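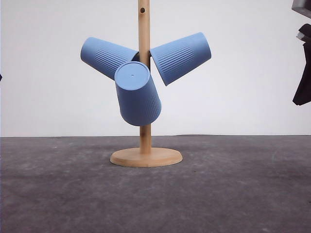
泥地赛道要办耐力赛了，我先跟大家唠几句

（Starivmont赛道公司新闻稿，2021年7月3日）

大家好，我是Dima Qudah，Starivmont泥地赛道的赛事总监。按规矩新闻稿应该写得板板正正，第三人称，"据悉""表示"什么的，可我试着写了两稿，自己念着都犯困，干脆就用大白话来说吧。媒体朋友要引用的话随便引，署我的名字就行。

先说正事：今年9月，我们要在Starivmont办第一届Zavwood泥地耐力赛。全程不分段，不搞预赛淘汰，一台车最多配三位车手，轮着开，从下午一直跑到晚上灯全亮起来。冠名的是Zavwood，做减震器起家的，玩泥地车的人多半拆过他们家的东西。我们跟Zavwood聊这件事聊了整整一个冬天，中间有两回我以为要黄了，结果上个月底合同签下来，我当天晚上就开始写这篇稿子，写到现在才敢发，因为有几条规则一直在改，改到前天才定稿。

为什么是耐力赛？这个问题我被问过太多遍了，连我妈都问过（她的原话是"你们那个转圈的比赛还嫌不够长吗"）。我们这儿常规赛季一直以短程冲刺为主，发车、抢内线、几分钟见分晓，观众看得过瘾，车手也痛快。可是跑了这么些年，我心里老惦记一件事：泥地这个东西，最有意思的地方其实是它会变。下午刚洒过水，路面又黏又软，抓地力好得像贴了胶带；太阳晒一阵，内线先干，磨出一条发亮的黑带；到了晚上温度一降，潮气又往上返，外线突然就能跑了。冲刺赛里你只能赶上其中一小段，耐力赛能让你从头到尾把它吃一遍。谁会读路面，谁会省轮胎，谁在别人着急的时候沉得住气，跑到后半程全都看得清清楚楚。

所以这个比赛的规则，我们是围着"路面"两个字来写的。

第一，比赛当中会有固定的养护窗口。赛会出示黄旗，全场减速排队，洒水车和平地机上场干活，干完继续。黄旗期间不许超车，进站也不开放，免得有人捡便宜。这一条车队代表跟我吵得最凶，有人觉得应该让进站，说这样战术更丰富。我的看法是，让进站的话，大家就都等着黄旗换人了，绿旗阶段的进站策略就废了，那才叫没战术呢！最后我们投了票，不开放的意见占了多数，就这么定了。

第二，轮胎限量。报名时每台车登记轮胎，技术检查的时候逐条盖章，赛中只能用盖过章的。具体限几条写在规则手册里，不同组别不一样，我在这儿就不展开了，免得有人光看新闻稿不看手册（我知道你们是谁）。供胎由Fudum负责，他们会在维修区后面搭一个换胎棚，自己带设备来，参赛车队拆装不另外收费。花纹修割照旧允许，但必须在技术检查之前完成，盖完章以后就不能再动刀了。

第三，换人和加油必须分开做。车停稳，熄火，先加油，加油枪离开车身以后车手才能解安全带。顺序反过来也行，先换人后加油，但是两件事不能同时进行。这条没有商量余地，违反一次罚停，再违反就请回拖车上去。我以前在别的赛道当过维修区裁判，见过一次小火苗，从那以后看到有人一手拎油桶一手拽队友，我后脖子就发凉。

第四，夜间跑灯。赛道的照明我们今年春天换过一遍，三号弯那片老是黑乎乎的地方终于亮了，常来的观众应该有感觉。不过参赛车仍然要求装后置警示灯，红色，常亮，坏了就要进站修。车号也得做成反光的，计时台的同事求了我好几年，这回总算写进去了。

再说说赛道本身。表层的土我们在春天重新铺过，负责施工的是Haddadin，一家跟我们合作多年的土方公司。他们老板是个话特别少的人，我问他新土怎么样，他蹲下去抓了一把，捏了捏，说"行"。就一个字！不过今年上半赛季跑下来，我觉得这个"行"字分量是够的。新土里黏土比例比以前高，保水好，扬尘也少了。坐在主看台靠下几排的朋友以前回家都得先抖半天衣服，现在好一些了，当然您要是坐在四号弯出口那边，该吃土还是得吃土，这是泥地赛车，我没法给您保证别的。

倾斜角没有动，弯道宽度也没有动。倒是二号弯外侧的防护墙往后挪了一点，前面加了一段缓冲带。以前那里有一个挺别扭的接缝，车尾甩大了容易蹭上去，蹭一下悬挂就歪了。车手们反映了很久，这次趁着铺土一起弄掉了。维修区入口也改了，从原来的四号弯中段移到出弯以后，入口加长，减速的空间比以前宽裕得多。第一次来的车队请务必参加车手会，我会拿着图给大家讲一遍，讲完还有一次慢速跟车走线。

报名的事情，我知道这是很多人往下翻的原因，来了来了。

这次一共开放29个参赛名额。有人问能不能凑个整，不能，维修区的车位就这么多，我拿卷尺量的，再塞一台，救护车的通道就不够宽了。名额分给三个组别：晚期型组、改装组和街车组。组别之间混跑，各自计成绩，总成绩另外排。混跑的速度差确实大，所以慢车让线的规则写得很细，蓝旗怎么出、出几次、多长时间之内要让，手册里都有。街车组的朋友别怕，我自己就是街车组出来的，被人套圈不丢人，被套圈的时候把线守稳、让得漂亮，后面的人会记得你。

报名费按车收，不按人头收，三个人分摊下来应该比跑三个单独的周末要划算。总奖金是3433元，这个数看着有零有整的，是因为里面除了赞助商出的部分，还有我们去年赛季末慈善义卖之后车手们说好留给下次比赛的那一笔，一分没动，全放进来了。我不想假装这是一笔大钱，跑耐力赛的轮胎和油钱加起来恐怕都不止这些。可是我们这样的小赛道，先办起来，办好了，明年再往上加，我觉得这个路子比较踏实。各组别的奖金怎么分，手册最后一页有表格。

报名从本稿发布之日起开放，先收在本赛道跑过完整赛季的车手，剩下的名额再对外开。外地车队不用担心，我们给你们留了位置，不会让本地人一下子占光。发报名表的时候请把三位车手的执照一起交上来，缺一个都不算完成报名。车手人选可以在技术检查之前更换，检查之后就不能换了。一个人只能报在一台车上，别想着跑完这台再跳到那台，去年冬天讨论会上真有人提过，而且提得很认真……

车辆方面，现有的常规赛规则继续有效，耐力赛只是在上面加了几条：油箱加注口要符合手册里的规格，驾驶舱里必须有饮水装置，座椅要能适应每一位登记的车手。最后这一条听着简单，麻烦可不小。个子差得多的搭档，光靠塞垫子是不行的，安全带的角度会跑掉。技术检查时三位车手都要坐进去给我们看，一个一个来。建议大家现在就开始试，别等到前一天晚上在停车场里锯支架。

给观众朋友说几句。

主看台有1714个座位，全部对号，这是我们第一次在耐力赛这种时间这么长的活动上卖对号票，目的就是让您能放心起来走动走动，吃个东西，回来座位还在。南侧草坡照旧不对号，自己带椅子带毯子都行，遮阳伞请收小一点，后面的人也要看车。儿童票半价，抱在怀里的小宝宝不用票，但请一定给孩子戴上隔音耳罩，门口有租的，也有卖的。

比赛时间长，中间看晕了很正常，我有时候自己都得问计时台现在谁领先。这次我们会在直道对面立一块电子记分牌，显示各组前几名和剩余时间，广播也会隔一阵就把形势重新捋一遍。另外赛前有开放维修区的时段，凭门票就能进去，跟车手聊天，看他们准备车。带孩子的家长可以让小朋友提前想几个问题，我们这儿的车手别看戴上头盔挺凶，碰到小孩问问题一个比一个有耐心。

吃的喝的还是老几样，烤肠、炸土豆、冰镇柠檬水，晚上会加热汤和热茶，九月入夜以后看台上风不小，外套请带上。停车场不收费，东门和北门都开，散场的时候大家不要挤着往东门走，北门出去绕一点路，但是真的更快，我说了好多年了，每次还是只有那么几台车听我的。

如果赶上下雨怎么办？小雨不停，我们有压路的设备，赛道表面收一收还能跑。雨大到积水就会中断，中断之后能恢复就恢复，恢复不了的话，跑过一半赛程即算有效成绩；不到一半就改期，门票自动顺延，不想等的可以退。改期的备用日子已经跟周边的住户商量过了，噪音的时间也在允许范围之内。顺便谢谢赛道周围的邻居们，你们忍受我们很多年了，这次结束得比平常晚一些，我心里有数，会尽力按时熄火关灯。

裁判和工作人员我们还在招，特别是维修区裁判和旗手。有经验的最好，没有经验也可以来，九月之前我们会安排培训，讲旗语、讲站位、讲灭火器怎么用，培训合格再上岗。旗手这个活我必须夸一夸，离赛车最近的位置就是他们的，比哪个看台都好，就是得站着，而且绝对不能看手机。

最后交代一点我自己的心思。我在这条赛道上从擦车、举牌子、当裁判，一路干到现在管赛事，做冲刺赛闭着眼睛都知道下一步该干什么。耐力赛不一样，我们整个团队都是头一回办，肯定会有想不到的地方。签完合同那天我跟同事们在计时台上坐了好一阵，把从开门到散场能出岔子的地方都写在白板上，写满了擦掉，又写满。手册里很多条款就是那块白板上来的。如果您看完手册觉得哪里不对劲，或者有更好的办法，请一定写信来，我真的会看，也真的会改，改了会在公告里注明是谁提的。

Zavwood那边也托我带句话：他们会派技术支持来现场，所有参赛车队都可以找他们调减震，用不用他们家的产品都一样。这句话我特地在会上追问过，对方点了头，所以我就大大方方写在这儿了。

规则手册、报名表和看台座位图都可以在Starivmont赛道办公室领取，也可以来信索要电子版。媒体证件申请同样交给办公室，请注明需要场内拍摄还是只用媒体席，场内拍摄的朋友要穿反光背心，并且参加一次安全说明，听完签字才发证。采访车队请直接跟车队约，采访我的话，上午找我比较好，下午我一般在赛道上，风一刮电话里什么都听不见。

媒体联系人：Starivmont泥地赛道赛事总监 Dima Qudah
冠名赞助：Zavwood
指定供胎：Fudum
赛道施工：Haddadin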